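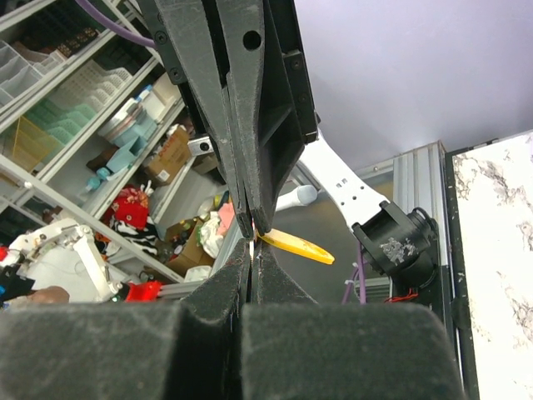
Cuaderno de taller — material plano amarillo

19/06/2018

Pieza del día: la amarilla de plástico, plana y estrecha, tipo espátula o palito, punta redondeada. En la foto se aprecia una veta algo más oscura a lo largo. Queda por decidir si es marca de inyección o suciedad incrustada; limpiar con isopropanol y volver a mirar.

Procedencia: lote Jurkmont, bolsa de 100. El proveedor anterior (Clundov) servía un plástico más rígido que se astillaba en el canto. Estas flexan sin marcarse con hasta 300 g colgados de la punta. Con más carga no he probado.

Medidas con calibre: el espesor varía más de lo que dice la hoja, sobre todo cerca de la punta. Para el pase de mano a mano importa poco. Para apilarlas en la bandeja Vandwood sí, se inclinan a partir de media altura.

Notas del pase:
— Coger por el tramo recto, nunca por la punta. La curva gira al apretar.
— Dejar 30 mm libres para la segunda toma.
— Si la pieza queda inclinada hacia abajo, no corregir en el aire; apoyar y repetir.

Desgaste: puntas de los dedos con arañazos claros y polvo. Las almohadillas de espuma gris tienen motas blancas y rozaduras. Pasar rodillo adhesivo, no trapo, que deja más pelusa. Anotar el cambio en la hoja de Sheehan; la última revisión figura a 2.000 ciclos.

Malte Janssen pide separar las piezas con veta de las lisas antes de pesar. Me parece bien, pero hace falta otra bandeja.

Pendiente: pedir segunda bolsa para julio, mismo color. Repetir la medida de espesor en tres puntos por pieza y pasar los datos a la tabla común.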